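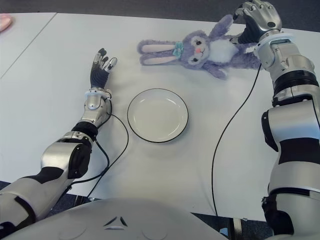 Teodora Dumitrescu wrote in after the May column to say that the trouble with two-armed kits is always the second arm. You pay for it, you set it up, and then it holds still while the first one works. She asked whether the Prorkar was any different before her lab put money down on one.

The short answer is that it is somewhat different, and the rest of this review covers where.

The Prorkar is an upper body: a torso, two arms and two five-fingered hands, sold as one kit by Drason. It comes with the control software, a pair of teaching gloves and a first year of updates. The hands are the same part on both sides except for the mirrored thumb. You can buy the kit without hands and fit your own, but the wrist plate uses Drason's own bolt pattern and you would need an adapter.

Setup

Three of us had it bolted down and moving in 8 hours, counting lunch. The arms arrive calibrated and ours did not need touching. The hands do need it. Each finger has to be run through its travel from the software before the grip settings mean anything, and the manual puts this step in an appendix. If you skip it, the fingers close unevenly and you will blame the wrong thing.

Cabling is my main complaint about the hardware. Each hand has a cable that runs outside the arm, and the clips Drason supplies are too few and too stiff. With the cables lying on the table, every path has to be planned with them in mind. I bought a bag of soft ties and that helped near the elbow. At the wrist there is nothing good to tie to.

Soft toys and plates

We tested with household things, mainly plush toys and tableware. A plush toy is a fair test because it has no fixed shape. The right hand picked ours up from above by the arm and shoulder without much fuss. The default grip is firmer than it needs to be for fabric, and I turned it down 2 steps and left it there. Picking up by an ear also worked, though the toy then swung and the arm took a while to settle.

Plates are harder. The fingertips are small and smooth, and a plate lying flat gives them only the rim. The left hand could get its thumb under the edge on a good approach and would push the plate along on a bad one. A placemat underneath made a clear difference. Drason sells rubber tip covers separately. They should be in the box.

As for the second arm, the software will run both at once, and it keeps them from hitting each other. What it does poorly is waiting. If one arm finishes early it stays where it stopped, sometimes right where the other has to go, and you have to write the step that moves it out. After a week I had a small set of these steps that I pasted into everything.
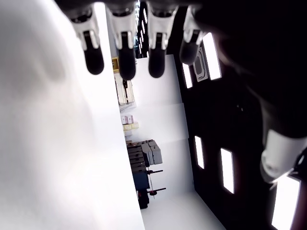
Fingers of the hand from the wrist camera, with the room turned on its side.

The wrist camera is an extra and I would get it. The picture is tilted by a quarter turn, and the viewer has no button to rotate it, so you get used to reading a room sideways. Bright lights on a dark wall did not wash out the fingers, which was my worry going in. Anything very near the lens is a blur, so don't plan on using it for the last bit of a grasp.

Software and support

The teaching gloves are the best part of the kit. You make the motion, it is stored, and you can trim it on a timeline. The software keeps nearly 1000 motions before it asks you to clear some out. Names can't be changed after saving, so think of a naming rule on the first day.

Support goes through Pilside, who handle repairs as well. I sent a question about a thumb that clicked and had a useful answer the next morning. The fix was a set screw. Chaiyaporn make a competing set of gloves that the software will accept, but finger spread is not read from them.

Who should buy it

For a teaching lab or a small group working on handling soft things, the Prorkar is a sound purchase with the wrist camera and the tip covers added. For tableware only, a plain gripper will do the job for less. To Teodora's question: the second arm does work, and you will spend a few days teaching it to keep out of the way.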